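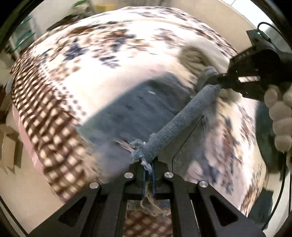

Rolled denim with a frayed end, held up over the bed.

How to Deal With a Rolled, Frayed Edge on Denim

By Elba Vergara

Denim that has been cut and left raw does two things in the wash. The edge curls into a tight tube, and the loose threads gather at the ends in a clump. You can fix both in under half an hour with small scissors, an iron and a needle.

What you need

Small sharp scissors
Steam iron
Spray bottle of water
Denim needle and strong thread
A flat surface bigger than the piece

A bed works fine for the sorting and trimming. Use an ironing board or a folded towel on a table for the pressing, as a mattress gives too much.

Step 1. Stretch the edge
Hold the roll at both ends and pull gently along its length. Don't yank on the frayed end or you will draw more threads out of the weave. Lay the piece down and look at which way it curls.

Step 2. Trim the threads
Cut the tangle back to 5 mm from the fabric. Snip a few threads at a time. If a long thread runs back into the cloth, cut it and leave the rest where it is. Pale threads show up badly on a dark bedspread pattern, so shake the cover out afterward.

Step 3. Unroll and dampen
Open the tube with your thumbs, working from the middle out. Spray the wrong side until it feels damp all over. Leave it for 5 minutes.

Step 4. Press
Set the iron to cotton with steam. Press down, lift, and move along. Sliding the iron pushes the curl ahead of it. Heavy denim may need a second pass.

Step 5. Secure the end
Whipstitch over the frayed corner for 18 mm, keeping the stitches close. If you want to keep a raw edge, run one straight line of stitching above the fringe and stop there.

Storing
Fold the piece with the edge lying flat on the inside. Amancay Alarcón wrote in to say she hangs hers from clip hangers, and that works too if the clips are wide.

Next: patching a worn knee from the inside.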